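Search this site Search Go

Wosari fold-out clothes airer: review after two winters

Posted Apr 14, 2018 by Ctibor Kopecký
3 comments

We bought the Wosari airer when the dryer died and I didn't feel like paying for another one. Two winters on, I've got a fair idea of what it does well and where it falls short.

It comes flat in a long carton with the legs already attached. You clip on the two side wings, push the feet on and that's it. The instructions are a single sheet and the drawing for the wing hinge is upside down, but you can work it out. Mine cost $90 including delivery from Brotach. The same airer was a bit dearer at the hardware place and they only had it in grey.

Hanging space is good. A full load from our front loader fits if you use the wings, and sheets can go over the top if you fold them in half first. Towels are the weak point. Put them all on one wing and the whole thing leans, so I spread them across both sides.

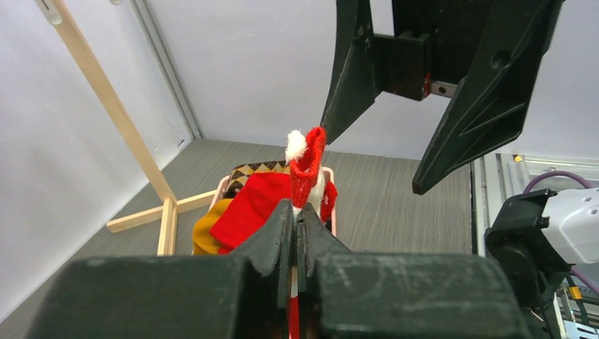 The rails are coated steel. After the first November I found a spot of rust where the coating had chipped near a hinge, and I had to bin a white pillowcase over it. A dab of enamel paint fixed that and it hasn't come back. I'd check the hinges on yours before you hang anything pale.

Drying times depend on the room. In the laundry with the window open a crack, shirts are done overnight. Jeans and anything fleecy take until the following evening, longer if it's raining. I tried it in the hallway over the heating vent and that was quicker, but you have to walk sideways to get to the bathroom.

The small-item rack is sold separately and I wouldn't bother. It hooks over the end rail and holds socks and undies, but the pegs are stiff and two of them snapped in the first month. Ordinary pegs on the bottom rail do the same job.
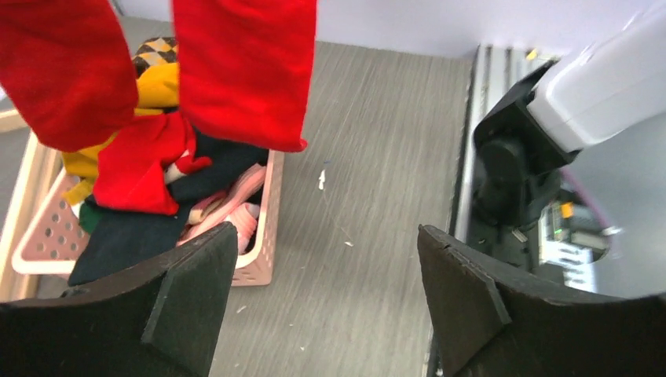

Last modified by Ctibor Kopecký | 396 views

Folded up, it slides in beside the washing machine with room to spare. The latch that keeps it shut is plastic and feels cheap – it has held so far, though I don't trust it enough to carry the airer by the top rail.

I also borrowed my sister's Biwott for a week to compare. It's heavier and doesn't lean with towels on it, but it has less rail and takes up more floor when it's open. If you mostly dry towels and bedding, get that one. For shirts and kids' clothes I'd stick with the Wosari.

Replacement feet are easy to get. Replacement wings aren't, and I was told to buy the whole unit again.

Rating: 3 out of 5

Share 2

Related reviews
Molledo steam iron, long-term test
Brotach peg basket
Biwott heavy-duty airer
Retractable clotheslines for small balconies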